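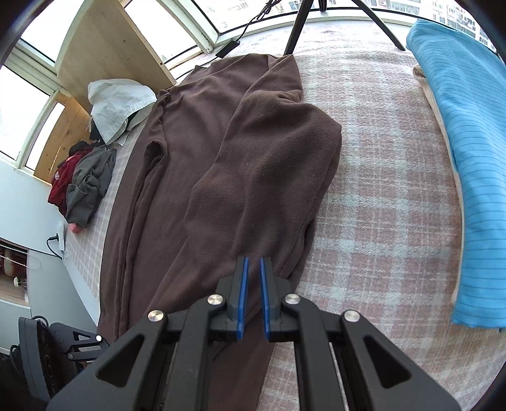

Jerome Ignacio wants to know why his fleece has little balls all over it, and whether that means it is worn out. It doesn't. Those little balls are called pilling, and they turn up on nearly every fleece that gets worn a lot. The brown top on the bed has some too.

What is fleece made of?

The word "fleece" first meant the wool coat of a sheep. The fleece in most tops and jackets today comes from a different place. It is usually made from polyester, a kind of plastic that has been melted and pulled into very thin threads. Some fleece is made from old drinks bottles, which are washed, chopped up, melted and turned into thread.

The thread is knitted into cloth. Then a machine with tiny wire hooks brushes the cloth and pulls up lots of little loops. The loops are cut or brushed again until the cloth feels fluffy. This fluffy side is called the nap.

Why is it warm?

Your body makes heat all the time. Air is very good at slowing heat down, as long as the air stays still. The fluff on a fleece holds thousands of tiny pockets of air, and your heat takes a long time to get through them. Wind can blow through the gaps in the cloth, so on a windy day a fleece works best under a coat.

Where do the little balls come from?

When you move, your sleeves rub against your sides. Your school bag rubs your back. The rubbing pulls short fibres loose, and the loose ends twist round each other and tangle into a ball. Look under the arms and at the cuffs first.

A grown-up can take the balls off with a fabric comb. Don't pull them with your fingers. That drags out more fibres, and you will get more balls.

Folding a fleece

A thick top won't lie as flat as a T-shirt. Try it this way on your bed.

Lay the top face down and smooth out the lumps with your hands.
Pull both sleeves out straight.
Fold one side in to the middle, with its sleeve lying down the back. Do the same with the other side.
Fold the bottom edge up to the collar.

At Stirkovville primary school, Class 2 tried this with their own jumpers. The slowest fold took 90 seconds the first time and 18 seconds after a week of practice.

Words to know

Fibre: a very thin hair of material.
Nap: the fluffy surface of a cloth.
Pilling: small balls of tangled fibre on a cloth.
Polyester: a plastic that can be made into thread.

More from Tultidden
Why do towels have loops?
How a zip works
What is a plaid?
Where do odd socks go?
Buttons, hooks and toggles

This website uses cookies to remember your settings. Ask a grown-up before you change them. Accept | Cookie settings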